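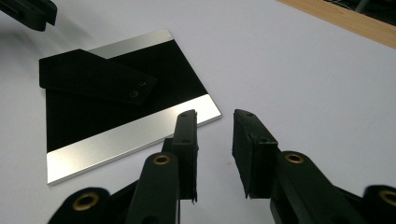

How to Clean Black and Silver Anodized Metal Without Ruining It

Anodized aluminum is sold as tough, and it is, right up until you meet it with the wrong bottle from under the sink. I have wrecked one trivet, two coasters and the lid of a Vustard tin this way, so consider what follows the minutes of several small funerals.

The method suits flat plates with a matte black finish and brushed silver stripes, the kind that end up on desks holding whatever you put down last.

What you need

A bowl of lukewarm water
Dish soap, the plain kind
Two soft cloths, one of which you will lose
A soft toothbrush you have retired from teeth
A white table or an old white towel

The white surface is for your benefit. Black grit shows up on it, and grit is what does the scratching.

Step 1. Clear the plate

Lift things off. Do not slide them. A rubbery or felt-like block looks harmless, but the underside collects dust the way a sofa collects change, and dragging it across matte black leaves a gray track that will outlive the lease.

Step 2. Knock off the loose stuff

Tilt the plate and brush it lightly with the dry toothbrush, working toward one corner. Do the beveled edges too. That thin silver rim is exposed metal and it hangs on to lint.

Step 3. Wash the black parts

Put a few drops of soap in the water, wring the cloth until it's barely damp, and wipe in straight passes. Circles feel more thorough and leave swirls. Kaede Hirano, who taught me this, cleans hers every 9 days and will tell you so whether or not you asked.

Step 4. Wash the silver parts

Brushed metal has a grain. Find it by turning the plate under a lamp, then wipe along it. Across the grain, you'll leave smears that only appear when company does.

Step 5. Dry it right away

Use the second cloth (see above, re: losing it). A paper towel will do if it's soft. Air drying gives you water spots, and a wide silver stripe shows every one.

Step 6. Clean whatever sits on top

Wipe the block with a damp cloth, get the toothbrush into any small holes, and let it dry for 20 minutes before it goes back.

What to keep away from it

Oven cleaner, drain cleaner, bleach, anything gritty, and the dishwasher. Dishwasher detergent is alkaline and eats the finish. My trivet went in black and came out the color of an old raincoat.

If it's already scratched

A scratch down to bare metal won't polish out of the black. You can turn the plate so the scratch faces the wall, or put something on it. I went with a stapler.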